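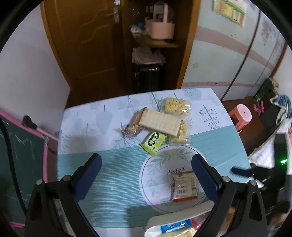

2 min read

I spent an afternoon in November at the Pekberg open day, and I've been slow to write it up. Pekberg has a home demonstration series where visitors go along to an ordinary household and see how the snack-sorting task gets recorded with hand-held grippers. I'd read the Fornell handout beforehand, so I knew the general idea -- a person does the job with the grippers, and the recordings are used later to train an arm.

The job was tidying. Packets are spread over a small table and have to be moved between the table and a white bin. I had expected something more elaborate. Watching it up close, I could see why they picked it. A flat biscuit packet and a bag of puffed grain cakes need quite different grips, and crinkly wrapping is slippery at the best of times.

The organizers told us the set held 2,995 recordings at the start of the day, and that the target for the season was 3,549. Each one is short. The slow part is resetting the table between them.

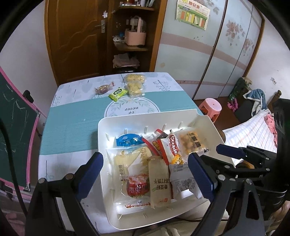 Posted by the author, March 12, 2022

I was told two grippers are harder to learn than one, and I believe it. I had a turn with the spare pair. My left hand kept drifting while I was looking at my right, and I dropped the same packet twice. The grip itself is light, lighter than the barbecue tongs at home. My wrists were sore by the end of a ten-minute go.

A fellow visitor asked about the crowded bin. The answer was that packets lying across each other are the useful cases, and the Tukosico software flags any recording where a finger pad hides the item for too long. Those get checked by hand. Mwakalinga, the other group on the program, apparently keeps its bins nearly empty, and I would have liked to see the two compared. 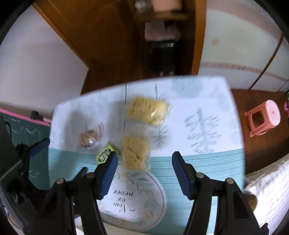
My own interest is in how these systems cope with clear plastic, as I used to work on a packing line where the sensors missed it all the time. We lost whole shifts to it. Blocks of dried noodles are a fair test. The wrapper throws bright glints at one end while the noodles underneath stay a dull pale yellow, and the old sensors at work would have made a mess of that. A patterned cloth with leaves and lettering on it can't make things any easier. I asked whether they ever use a plain one and was told they change the cloth every 400 recordings.

The next open day hasn't been announced. Parking was fine, and the tea was good.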